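Open Day at Fulmont: kitchen gadgets, a long walk and too many cookies

Posted 5/2/20

I've been meaning to write this one up for ages, and my notes are on the back of a parking receipt, so bear with me if the order gets a little jumbled.

Fulmont is the old business park on the far side of Fullow, the one you pass on the way to the garden center. I must have driven by it hundreds of times without turning in. Once a year they open the doors and let regular people wander through the workshops and test rooms, and my neighbor Marion Aitken had a spare ticket. I said yes before she'd finished asking (I will go and look at anybody's workplace, I love it).

The bus from the train station is number 38 and it drops you at the wrong end. Wear decent shoes! It's a long uphill walk past loading docks before you get to the sign-in desk, and the map they hand you is printed so small that Marion and I took turns holding it at arm's length. The man at the desk told us they'd had 1,471 people through the year before and were hoping for 2,000 this time. By the look of the line for coffee, I'd say most of them got there before we did.

We started at Kinnunen, who do housewares. I expected a showroom with everything lined up under nice lights, and there was a little bit of that by the entrance, but past it you get into the plain working rooms with gray floors and cables everywhere, and I liked those a lot more. Things were out on tables the way they'd be out on your counter at home when you've emptied a drawer and haven't decided where anything goes.

I have opinions about mug trees. My mother had a wooden one with short straight pegs, and every single mug on it had a chip in the rim from being knocked against the post. So I got talking to a woman from their design team about spacing, and how far a hook has to stick out before a fat mug will hang straight, and whether you want the weight up high or down low. She was very patient with me. She said the tall thin ones look better in a small kitchen but people worry about them tipping, so the base is what they argue over most.
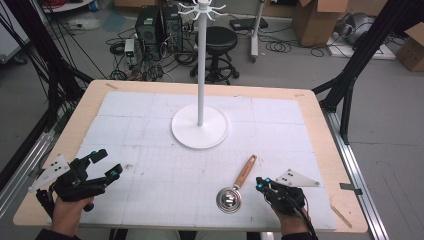 Marion got stuck on the ice cream scoops. She's had the same one since she got married and the handle has gone gray from the dishwasher, which she now knows is her own fault, as wooden handles are supposed to be washed by hand and dried right away. A little oil once in a while helps too. She wrote that down. I didn't, and I bet I'll be calling her in a month to ask what kind of oil. We both agreed that a plain metal bowl with no lever or moving parts is the way to go. I had one with a trigger and it pinched me every time - every time! - until I finally gave it to my brother.

Lunch was in a tent behind the main building. Soup, rolls, and those giant oatmeal cookies wrapped in napkins. I had two and put one in my bag for the bus.

After that we went over to Plandico, who make shelving and closet fittings. It was busier and louder, and the tour was one of those where you follow a person with a paddle in the air and can't hear a word from the back. I did pick up a leaflet on corner cabinets. We've got one at home that has swallowed at least a couple of saucepan lids, so I'm hoping for ideas.

There's a shop on the way out with seconds and discontinued lines, cash only when we were there. I came home with a dish brush and a set of hooks for the pantry door. Marion bought nothing and regretted it the whole way down the hill.

If you're thinking of going, get there when the doors open and do Kinnunen first, before the tours fill up. Parking is free but the lower lot floods when it rains. The restrooms are next to the sign-in desk and there aren't any others until you get to the tent.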